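Gostham Handwritten Notice Board Texts

Version 2, data card and README

Transcriptions of short public notices written by hand on whiteboards, chalkboards and paper in the town of Gostham, with a small set of tables for people who study spelling, abbreviations and everyday writing.

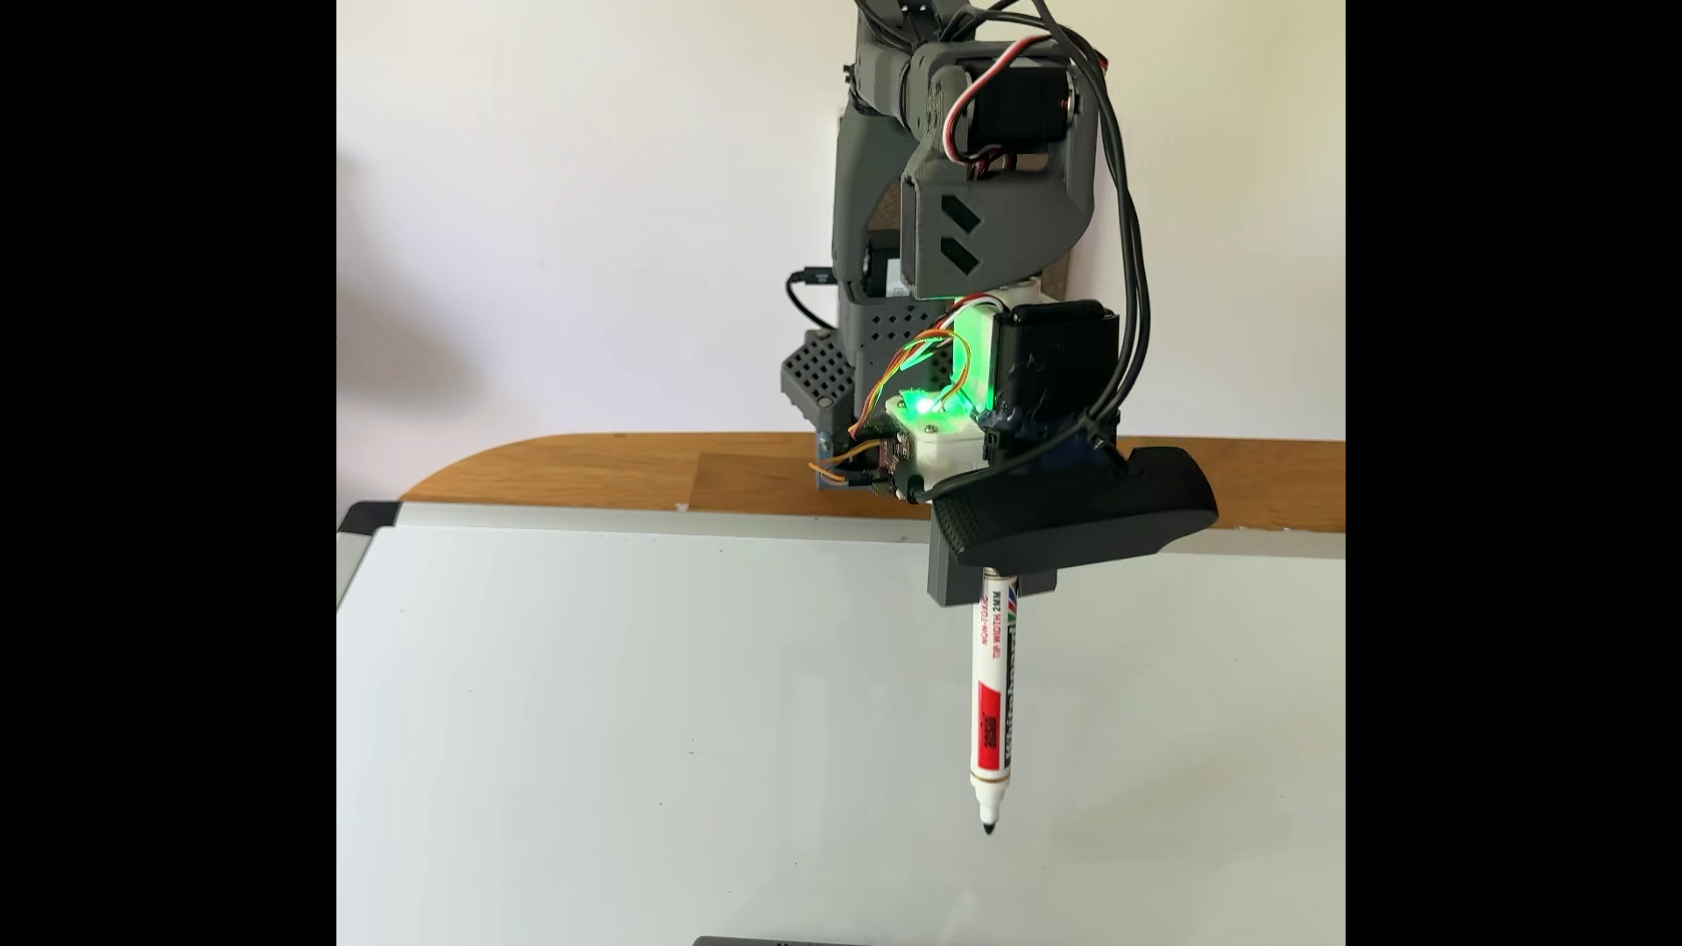 What is in the package

The main file is notices.csv. It has 1026 rows, one row per notice. Each row gives the text as it was written, a second version with the spelling made regular, the kind of surface, the kind of writing tool, and the type of place where the notice was put up.

Other files:

places.csv lists the types of place (laundromat, library, clinic, church hall, break room and so on) with a short code for each.
abbrev.csv lists abbreviations found in the notices with their full forms. "Appt," "w/o" and "thx" are in there, along with many that only make sense locally.
splits.csv assigns each notice to the main part or the held-out part.
changes.txt is the change log.

The photographs the texts were typed from are not part of the package. Many of them show phone numbers and last names, and we did not have permission to pass those on.

Where the texts come from

The notices were collected by people in the Gostham reading circle and by staff at Wistex, a print shop on Londoño Street that used to keep a wall of old signs. Collecting began in February and went on until the end of summer. Anyone could send in a notice if it was on public view and the person in charge of the board agreed.

Of the 1026 notices, 811 were written on whiteboards. The rest are on chalkboards, cardboard, and sheets of paper taped to doors. Printed notices were left out, even when somebody had added a line by hand at the bottom. Version 1 had a few of these and they have been removed.

Columns in notices.csv

id: a number that does not change between versions. Numbers of removed notices are not used again.
text_raw: the notice as written, with line breaks shown as a slash with a space on each side.
text_reg: the same text with regular spelling and punctuation. Word order is never changed.
surface: whiteboard, chalkboard, paper, card, other.
tool: marker, chalk, pen, pencil, unknown.
place: a code from places.csv.
erased: yes, no or part. "Part" means that some of the writing could not be read.
typist: initials of the person who typed the text.
note: free text, often empty.

A sample row, without the id and typist:

text_raw: DRYER 4 OUT OF ORDR / use 5 or 6 / sorry!!
text_reg: Dryer 4 out of order. Use 5 or 6. Sorry!
surface: whiteboard
tool: marker
place: LAUN
erased: no

How the texts were typed

Each notice was typed once and then checked by a second person against the photograph. When the two disagreed, Arnulfo Grajales made the decision and wrote the reason in the note column. Most of these cases are about capital letters. Many people write in all capitals but make the letter i with a dot, and we kept those as capitals.

Drawings are marked with a single word in square brackets, such as [arrow] or [heart]. Underlining is not recorded. Crossed-out words are kept in text_raw between tildes and dropped from text_reg.

Names, phone numbers and street addresses were replaced with NAME, PHONE and ADDRESS. First names of pets were kept.

The held-out part

splits.csv puts 150 notices in the held-out part. They come from places that have no notices in the main part, so a board with one regular writer does not show up on both sides. Please use this split if you publish results, and say so if you use a different one.

Known problems

The tool column is weak for chalkboards. Chalk pens and stick chalk were both entered as chalk until the middle of the project.

Break rooms are over-represented. One typist had a job that took her through a lot of them.

Dates in the notices are mostly given without a year. We did not add one.

Nearly all of the texts are in English. There are a few in Spanish, marked "es" in the note column, and their regular versions were checked by only one person.

The slash used for line breaks also appears in some notices as ordinary punctuation. A slash without spaces belongs to the writer.

Opening the files

All files are UTF-8 with commas between columns and double quotes around text. Some spreadsheet programs turn text such as "3-4" into a date. Import the columns as text to avoid this. The whole package is about 600 kilobytes unpacked.

Changes since version 1

Removed printed notices with handwriting added.
Split the old column "medium" into surface and tool.
Added abbrev.csv.
Fixed line breaks in the clinic notices.
Changed the place code for church halls from CH to HALL, as CH was also being used for the charity shop.

Terms of use

The texts and tables may be copied, changed and shared for any purpose as long as the source is named. Please do not try to work out who wrote a notice or whose number was removed. If you find a name or number that we missed, write to us before posting it anywhere.

How to cite

Gostham Handwritten Notice Board Texts, version 2. Edited by Arnulfo Grajales. Henemis Papers, 15 Oct 2024.

Corrections

Send corrections to the Henemis Papers desk with the id of the notice and the column that is wrong. Corrections to text_raw are checked against the photograph, so they take longer than the others.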